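Country Risk Reporter, Sovereign Debt Desk

Fedham is looking for a reporter to cover governments that can't pay their bills. Full time, starts in October if we can manage it. We're a small newswire, running since 2011, read mostly by lenders, aid groups and a fair number of finance ministry staff who won't admit it.

Desk is 4 people right now. One is moving to the Hendari bureau so we need someone fast.

What you'd be doing

Daily file on debt talks, currency moves, fuel and food import shortages. Two or three short pieces a day when things are busy, one longer read every other week. Reading bond documents. Calling people who don't want to be called. Some night shifts, shared out, paid extra.

You'd also write for Ellaler, our Sunday newsletter. That one is for general readers so plain words, no jargon, explain what a restructuring is every single time even if you're sick of it.
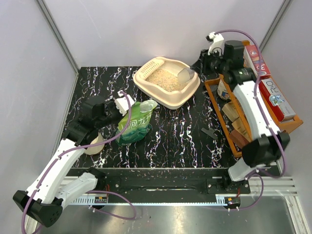

Litter box and scoop on a black marbled tabletop.

What we want

At least a couple years reporting on economics, politics or both. Clips we can open without a login. You can read a budget and spot whats missing. A second language is a big plus, especially if you've used it for interviews. Degree not needed. We don't care where you went to school.

Comfortable with numbers but you don't have to be a math person. If you know the difference between a default and a missed payment inside the grace period, good. If you can explain it in a sentence, better.

Travel maybe a few weeks a year. We pay for it up front, you don't have to float it on your own card. Safety training before any trip.

Pay and the rest

Paid on the published scale, step depends on experience, we'll tell you the number in the first call. 19 days vacation plus public holidays. Health plan from day one. Remote is fine for most of the week if you're within reach of the Duan office, otherwise we can talk.
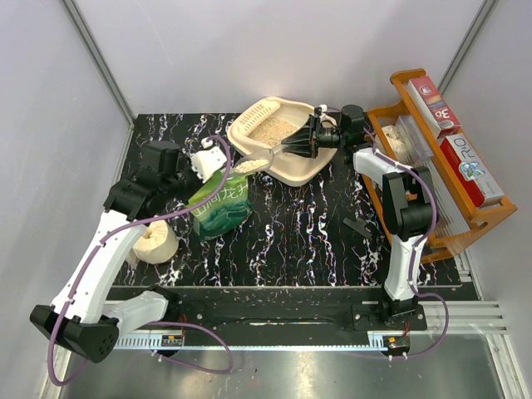
Can I apply if I've only worked freelance?
Freelancers are welcome, just send a list of the outlets you've filed for and one editor we can call.

How to apply

Send a resume, three clips and half a page on a debt story you think is being missed. Not a cover letter, please. Put ref 2554 in the subject line or it'll get lost. Address it to Behrouz Nouri, desk editor. Use the form on the jobs page, attachments under the limit shown there.

Closes Fri 7 September, end of day. Short list gets a call the week after, then a paid writing test (two hours, done at home) and one interview. We try to anwser everyone.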